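Tramura Garden Survey: Terraces and Stonework
Compiled by Bushra Rajput and Irfan Siddiqui
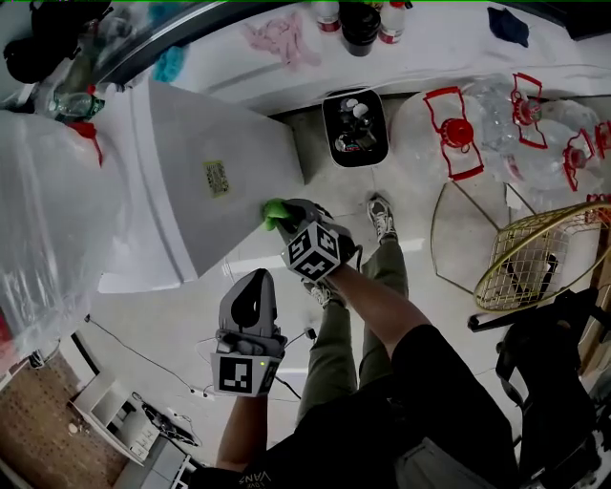
Historic Landscapes

README

Records of the dry-laid terraces, paths and planting beds at Tramura, the hillside garden above Ornholm. There is one row per feature, 507 rows in all.

Files
features.csv – ID, type, terrace number, length in meters, condition
plants.csv – species noted in each bed, with the bed ID
sources.txt – letters and plans used for dating

Terraces are numbered 1 to 10 from the lower gate. Condition runs from 1 (sound) to 6 (collapsed). A blank means the feature was under snow or brush in February and was not scored.

Known problems
Terrace 6 was rebuilt after a slide, and its old and new walls share IDs. Bed lengths on terrace 2 were paced, not taped. Dates from the Ghumman letters are Junaid Kazmi's readings and some are uncertain.

Changes
28 March 2024 – plant names corrected by Sigrún Snorradóttir; duplicate steps removed.

Free to reuse with credit to the compilers.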